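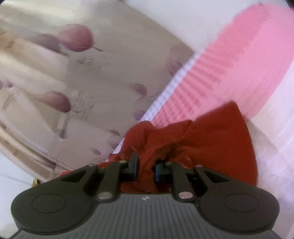
Deep red fabric in the jaws of a hand-held gripper.

The Long Way Back to Dosholm

The restored version of Dosholm opens at the Plimcombe Film Archive in June, and audiences who know the picture only from television will find that it begins differently. The television print starts with the landing party already on the beach. The restoration starts at sea, in the dark, with four minutes of engine noise and no dialogue. A hatch opens. A man's hand reaches through and is pulled back in. The title does not appear until the boat has turned around and left its passengers on the sand.

The film was directed by Periklis Zervas from a script by Chrysanthi Margaritis, and produced by Uysal Pictures, a company whose earlier releases were mostly comedies. It concerns seven strangers who are put ashore on an island with no explanation and told by loudspeaker that a boat will return for whoever reaches the northern lighthouse. Among them are a customs inspector, a retired wrestler, a surveyor, two sisters who have not spoken in years, a ship's cook and a man who gives a different name to each of the others. Something on the island is following them. For most of the running time the audience learns of it only through what it leaves behind.

On its first release the film ran for two weeks and was withdrawn. Reviewers found it slow, and several complained that the creature was shown too little. The distributor agreed with them. A shorter version was prepared without the director's participation, removing the opening, most of the surveyor's story and the whole of a sequence set in a flooded chapel. It was this version that was sold to television, where it was shown late at night and gathered the admirers it has kept ever since.

The Archive's interest in the film dates from the deposit of the Uysal company papers, which arrived with eleven cans of unlabeled negative. Pantelis Sarantis, head of film preservation at Plimcombe, recognized the chapel set from a production still and had the cans moved to cold storage the same afternoon. Inspection showed that they held 1473 feet of material absent from every known print. Some of it had shrunk. One can had been stored beside a heating pipe, and its contents could be copied only a few feet at a time, by hand.

"The condition was uneven in the way one expects of a working negative that was set aside in a hurry," Sarantis says. "Splices had dried out, and there were grease pencil marks over the image in places. Against that, the color was strong. The scenes had never been printed in quantity, so they had been spared the wear that the rest of the negative had suffered."

Identifying the footage took longer than repairing it. The shooting script had been revised throughout production, and the scene numbers written on the leader matched none of the surviving drafts. Margaritis, who now teaches screenwriting, lent the Archive her own copy, a bound script interleaved with typed pages in three colors. From it the staff established that the surveyor, played by Fotis Tzavaras, had originally been the central figure of the film. In the released version he is the third to die. In the script he survives as far as the lighthouse, and the audience discovers there that he has walked the island before.

This changes the story considerably. In the television version the group argues over which direction to take, and the customs inspector prevails because he is the loudest. In the restored version the surveyor lets him prevail. He has a map folded inside his coat, and he consults it twice when the others are asleep. His decision to keep it hidden leads the party through the marsh, where the ship's cook is lost, and it is the elder of the two sisters who later finds the map and understands what the shorter route would have been.

Tzavaras gives a restrained performance that benefits greatly from the added length. He was known at the time for stage work, and he plays the surveyor as a courteous man who is always slightly behind the conversation. In the cut version this can look like indifference. With the missing scenes in place it reads as calculation, and in the chapel sequence as shame.

The chapel sequence is the principal recovery. It runs for nine minutes and was shot on a single stage, in a tank filled to waist height. The survivors enter to escape a storm and find that the water inside is still. The wrestler, who has until then been a comic figure, insists on saying the names of the dead, and discovers that he knows only one of them. While he speaks, a row of pews at the back begins to drift. Zervas does not cut to a closer view. The pews move the length of the nave behind the actors, and none of the characters turns around.

Periklis Zacharopoulos, who supervised the effects, built the creature in two parts: a head and shoulders for the scenes on land, and a long, jointed back for the scenes in water. The second was operated by four technicians from a platform beneath the surface of the tank. It appears in the chapel for less than three seconds. Zacharopoulos recalls the decision without regret. "The director asked for the complete animal and then photographed the furniture," he says. "We had made 2000 scales for it, each one painted and fixed separately. When I saw the scene projected I considered that the furniture was the better choice."

The sound presented different problems. No mixed track survived for the recovered scenes, and the dialogue recordings for the chapel were incomplete. The Archive decided against asking living members of the cast to record their lines again. Where words were missing, the restoration team used an alternate take recorded on the same day, and in one exchange between the sisters it left eleven seconds without speech, subtitled from the script. A note at the start of the film explains the practice. Some viewers will find the passage abrupt, and the Archive has accepted that it may be criticized.

The music was more fortunate. The score, for low strings and a single horn, had been recorded in full before the film was shortened, and the tapes were kept by the music publisher Todolar. They include a theme for the surveyor that is not heard at all in the television version. It is introduced under the scene in which he sharpens a pencil, and it returns, slower and in a lower key, when the light of the tower is first seen across the bay.

It should be said that the restoration does not remove every difficulty. The retired wrestler's history is told twice, in nearly the same words. The man with many names is dropped from the story after the marsh, and Margaritis's script confirms that no further scene was ever written for him. The final attack, at the foot of the lighthouse stairs, was completed after the budget had been spent, and it is plainly lit with whatever equipment remained. A shadow that is meant to be the creature's falls in two directions.

The ending, however, is much stronger. In the version known from television, the younger sister reaches the gallery, the boat's horn sounds, and the film stops. The restored ending continues for another minute and a half. The boat comes in. Its pilot looks up at the tower and holds out seven life jackets, one after another, laying each across the rail. The younger sister watches him do it. She then goes back inside and closes the door, and the lamp goes out.

Zervas attended a private screening of the finished restoration in the spring. He asked for a single change, to the density of the night shots in the opening, and the laboratory carried it out. He has declined to describe the result as a director's cut, on the grounds that he was never given the opportunity to finish one, and the Archive's publicity therefore uses the term "extended restoration." He has also asked that the television version remain available. Both will be shown at Plimcombe, in the main theater, on successive evenings.

The Archive has published a booklet to accompany the season. It contains the full text of the chapel sequence, an essay by Margaritis on her revisions, and Zacharopoulos's working drawings of the jointed back, reproduced at their original size. Prints of the restoration may be borrowed by other archives and by theaters equipped for film projection, and a digital copy is being prepared for those that are not. Inquiries about loans should be addressed to the preservation department.

Dosholm will be shown with its original program short, a travel film on lighthouse keepers, which was found in the same deposit.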